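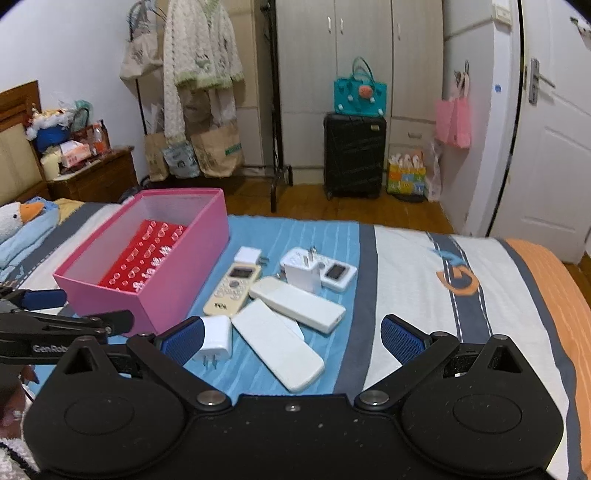
Fiction | By the Dreltham correspondent | 06/04/2025

The trial had reached its second gripper and my third cup of tea. Tanotau made the first one, which held everything as if it were a grudge. The second was from Barasa and came with blue pads, a 67-page manual and a sticker saying it had been tested by people who cared.

I was paid by the grasp. My form had columns for firm, gentle and regrettable, and by lunch the last of these needed an extra sheet. Grestora, who owned the form, rang to ask if "regrettable" could be split in two. I said I'd been doing that privately for years.
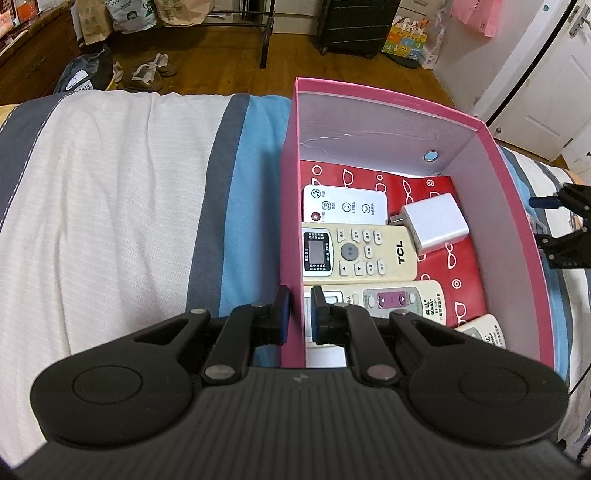

My own trouble was with the tie-break. Both grippers stood at 75 points, and the rules called for one final object, chosen by the tester, lifted without hesitation. I have never chosen anything without hesitation. There were several remote controls in the pink box, and I dithered over the cream TCL one before going for the charger lying on its side, on the grounds that it looked as undecided as I felt. I squeezed the handle. The blue pads closed, and I wrote "firm", then crossed it out and wrote "gentle", then rang Grestora.

"Which is it?" they said.

"Could there be a column for tactful?"

There was a long pause, and some typing. They said it would be form 627, and I'd have to start again from the first gripper.

I put the kettle on.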